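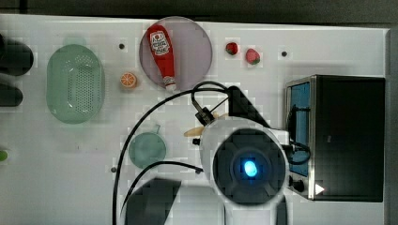
Recording demonstrations for the tabletop set
Sornar arm guide, part 2
Last edited August 21, 2022 by Savita Kashyap

Read part 1 first if the arm has not been calibrated. These steps assume the arm is homed, both camera streams are live, and the Kero recorder is open on the operator station.

What counts as one example
An example is a single instruction carried out from start pose to start pose. It holds the overhead stream, the wrist stream, joint positions, gripper width, and the instruction text. If any stream is missing, the example is dropped at export.

Before you record
1. Load the task list. The current list has 375 instructions.
2. Put the toy kitchen pieces on the table. Leave enough space between them for the open fingers.
3. Change the layout every 6 examples. Move at least two pieces and turn one of them.
4. Check that the cables clear the tabletop pieces through the full range of the wrist.
5. Lock exposure on both cameras.

Recording
1. Read the instruction in full before touching the controller.
2. Press Start and wait for the tone.
3. Move at a steady speed. Pauses longer than 2 seconds are trimmed by the exporter, and the trim can cut into a grasp.
4. Approach cups and mugs from above with one finger inside the rim or beside it. Do not push a mug with the closed gripper to line it up.
5. Release, lift straight up, return to the start pose, press Stop.
6. Mark the example as success, failure, or discard. A dropped object is a failure. A wrong object is a discard.

Keep the failures. They go into a separate split and are used to train the success detector.

Checking the wrist stream
Play back one example from every layout at half speed. A fingertip should stay in view for the whole approach. Some motion blur is acceptable during travel. If the target is still blurred when the fingers start to close, slow the approach and record again.

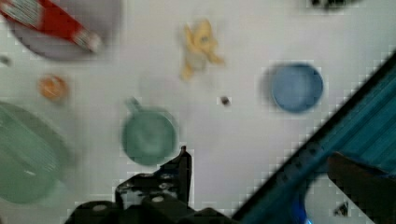

Karthik Siriwardena wrote in to ask whether blurred travel segments should be cut before training, as his runs on the Brustton export got worse with them left in. Leave them in the raw files. Filtering belongs in the training config, where it can be undone. The key is max_blur and it is off by default.

Export
Close the session before exporting. Run the export in batches of 50 and read the log after each one. A "stream length mismatch" line means the two cameras drifted apart; restart the recorder and redo that layout.

Known problems
Gripper width reads zero after an emergency stop. Home the arm again.
Instruction text longer than one line is cut in the preview but saved whole.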